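**Pemel hand-held grippers, used for a clothes-folding study**

I used a pair of these to collect demonstrations for a folding policy: 260 recordings, mostly jackets and shirts. At Nasrin Alipour's suggestion we worked in ordinary bedrooms and skipped the lab table.

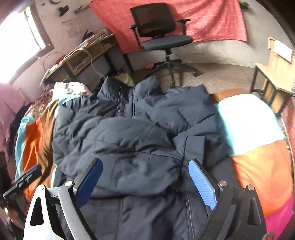 *Puffer jacket on the striped cover, one sleeve across the chest.*

The ridged pad holds thin cloth well. Padded sleeves are harder – I had to pinch at a seam. My hands were tired after 15 minutes.

The policy trained on this data folded shirts well in our tests. Jackets were weaker, and 33 more recordings made little difference. I'd buy the grippers again for shirts, but would want wider jaws for winter coats.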